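Ticket 278 - Refill line, bench supplies
Subject: Small spray bottles leaking and sputtering after refill from the "Spray" bottle
Status: Open, waiting on supplier
Site: Hinau workroom
Product: Kuketti orange surface spray, decanted
Priority: Low (I asked for medium)

Original report

Four of the small refillable bottles came back from Hinau in January. The complaint on all four is the same: liquid creeps out under the collar when the bottle is carried on its side, and the first few pumps spit instead of misting. The note that came with them says "bad batch of nozzles." I don't buy it yet. We have blamed nozzles before, and it was a crumb of label glue.

The spray gets mixed in the big bottle with the handwritten label, then goes into the small ones through the orange funnel. Any of those steps could be the problem.

Entry 1, 9:10 a.m.

Started with the large bottle, mostly to rule it out. Supplier's advice sheet (Vlachopoulos) says to "ensure the parent container is airtight." Fine, but the parent container isn't the one leaking in somebody's bag.

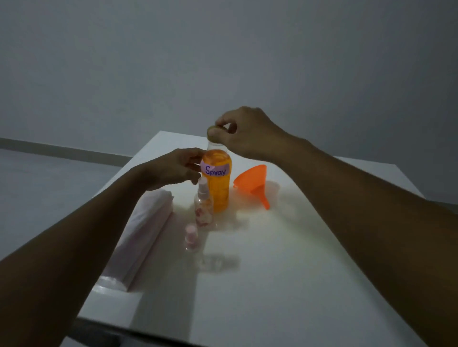 Cap and neck check on the large bottle, small bottles and funnel alongside.

Wiped the neck, wiped the inside of the cap, screwed it down by hand. Turned the bottle upside down over a paper towel for 14 minutes. Towel stayed dry. Opened it, closed it, did the same again. Dry.

Result: large bottle is not the fault. Didn't expect it to be.

Entry 2, 9:50 a.m.

Reply from Vlachopoulos support, pasted in because I want it on the record: "Customers commonly overtighten. Please tighten to finger-tight only and retest."

Nobody here is using pliers. But all right, retested. Two caps done gently, two done the way I would do them at home. No difference on the large bottle. 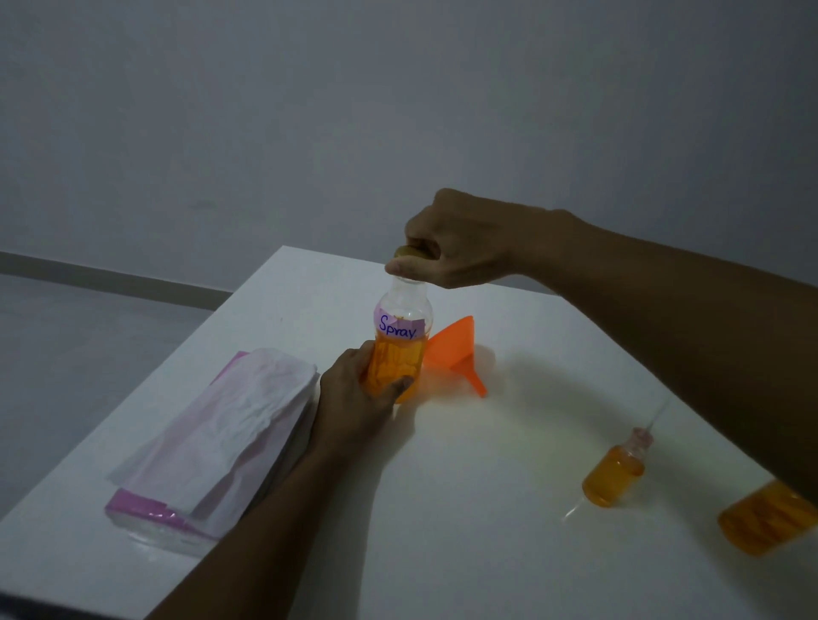 Large bottle held by the lower body, hand on the cap.

One thing I will give them: the label paper. If a loose corner can get under a cap, it can hold the seal open. On the large bottle the label is creased along the top but it sits on the body, well below the thread. Not our problem today. I would still like whoever writes the labels to press them down flat.

Entry 3, 10:30 a.m.

Moved on to the small bottles, where we should have started. Washed all four with warm water, let them drain, and filled each one to the 100 ml line with the funnel. Left the space above the line empty on purpose. At Hinau they have been filling to the brim "so it lasts longer," according to their note. With a full bottle the dip tube pushes liquid up into the thread as the top goes on, and then it sits there under the collar looking like a leak.

Test results, bottles on their side on a dry towel:

Bottle A, filled to the line: dry
Bottle B, filled to the line: dry
Bottle C, filled to the brim: wet ring under the collar within a minute
Bottle D, filled to the line, original nozzle: damp

So C behaves the way I expected and D does not. Swapped the nozzle from A onto D. Dry. Swapped D's nozzle onto A. Damp. That is one bad nozzle out of four, and I wouldn't call it a batch.

Entry 4, 11:15 a.m.

The spitting. Vlachopoulos says to prime the pump "up to 200 strokes." I read that twice. If a sprayer this size needs 200 strokes, it's broken and they should say so. Ours cleared in under ten once the dip tube was straight. Two of them had been bent double against the bottom of the bottle and were sucking air whenever the level dropped.

Their sheet also claims the Kunura funnel is "required for a clean fill." It is a funnel. The old one from the kitchen drawer did just as well.

Steps for Hinau until this is closed

1. Fill to the line and stop. Leave the neck clear.

2. Wipe the thread before the spray top goes anywhere near it. A smear of orange on the thread is enough to fool you into reporting a leak.

3. Put the dip tube in first, check that it isn't folded, then turn the top on by hand. If it goes on crooked, back it off and start over. 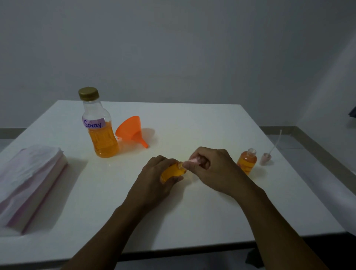

4. Lay the closed bottle on a dry tissue for a few minutes. Look at the tissue, not the bottle.

5. Pump until it mists. If it still spits after ten or so, pull the top and look at the tube.

6. If it still leaks, swap the nozzle with a good one before sending the whole bottle back.

Entry 5, 2:40 p.m.

Sent the above to Hinau. They answered that they "already do all that." The brim-full bottle in the return box says otherwise, but I have asked them to run the tissue test on the next set and send me the numbers either way.

Vlachopoulos has offered one replacement nozzle and wants to mark this resolved as "user error." Declined. D's nozzle leaked on two different bottles, both filled to the line. That one is theirs. Leaving the ticket open until the replacement comes and has been through step 4.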